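Threadwell, apparently, is what you call this. A long one. Get a drink.

1/
Four years ago I was hired at Kullell to wipe tables. We run the cafe and catering side of a big office park, and my job was clearing: cups, plates, trays, whatever the accountants left behind. As of this spring my title is Task Reviewer. I still think about cups all day. I just no longer touch any.

2/
What happened is that management signed with an outfit called Dromard, who are going to put arms behind our counters to clear and restock. Before the arms get anywhere near a real counter, they practice in simulation. And somebody who knows clearing has to watch the practice and say "no, a person would never do that." Hello.

3/
The pay went up 4 percent. The chair is better. My knees have written to thank me. I want that on the record before I start complaining, because my brother reads these and he thinks I'd complain about a lottery win.

4/
My supervisor is Harsh Garg, who used to run the early shift with a whistle. A real whistle. He now runs a spreadsheet and I can tell he misses the whistle.

5/
The review queue works like this. You get an attempt. You watch it. You mark it good, bad, or "discuss." Then you write a sentence about why. Last month I personally cleared 1,379 of them, and I've used the word "tilt" more than any living person outside of pinball.

6/
The thing I did not see coming is how much I apparently know. I'd have told you clearing tables was no skill at all. Then they asked me to write down how to pick up a half-full drink off a crowded counter and I was at it until lunch. And then Jerome read it and said I'd left out the lid.

7/
Jerome Yap does the queue with me. Fourteen years on trays. He can look at a stack of dishes from across a room and tell you which one is coming down. Dromard's people were very polite to him for a week and then started asking him everything.

8/
So, the lid. You don't trust a lid. Any server knows this in their bones and not one of us had ever said it out loud. A lid is a rumor. If you lift by the lid you are betting your shoes on whoever pressed it down. We've now had three meetings about lids, with slides.

9/
The engineers call all this "domain knowledge." On the floor it was called "Jerome, get over here."

10/
Before anybody asks, yes, people lost hours. When the plan was announced there were 65 of us on clearing across the buildings. Five got moved to review. Some went to the kitchen side, some took the buyout, and the rest are on the old job waiting to find out what the old job is going to be. I got the chair. I know how that looks when I walk through the cafeteria with my laptop.

11/
It looks like a guy who used to carry trays and now carries a laptop, and the trays are still there and somebody else has to carry them.

12/
Harsh says the arms will take the boring part and leave us the people part. I asked him which part he thought the people part was. Most of my customers never looked up. The closest thing I had to a regular was a woman who used to slide her plate two inches toward me when I came by. I appreciated those two inches, but I'm not sure you can build a job description around them.

13/
Things I miss: moving around. Free soup. Hearing gossip from other companies, because people will say anything in front of whoever is wiping the table. I knew about the Agarwal layoffs before half of Agarwal did.

14/
Things I don't miss: gum.

15/
The practice rooms are funny. They're all nicer than my apartment. Marble counters, striped chairs, a sofa, a potted plant getting by without anyone watering it. I've never cleared a counter like that in my life. Ours are a sort of speckled beige that was chosen to hide crimes.

16/
I raised this. I said, where's the wet napkin? Where's the laptop charger wrapped around the sugar? Where's the man who puts his elbow down right as you reach? They wrote it all on a whiteboard and one of them underlined "elbow." I've seen no elbows in the queue so far.

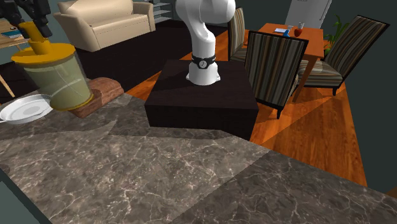 17/
I do have a favorite kind of attempt, which is anything with a straw. Grabbing up around the straw and lid is exactly what a new hire does on day one, and every new hire gets The Talk. My notes on straws have become The Talk. Jerome's just say "NO" and a time code.

18/
We disagree on plates. He's strictly plate first, then cups, because a plate is a platform. I'm a cups first man. We argued it for years at the actual sink and now we argue it in a comments field where a guy at Dromard has to choose. He chose Jerome. I'm fine.

19/
The rollout was supposed to start in January and didn't. The new date on the memo is 26/07/2025, written like that, because the memo came from the Zometti office overseas and Harsh spent a while wondering what the twenty-sixth month was.

20/
First site is Building C, my old building. They've asked me to stand there on opening day in case of "handoff issues." I asked if that meant clearing tables. There was a pause, and then they asked if I still had my apron.

21/
It's in the trunk of my car. I never took it out.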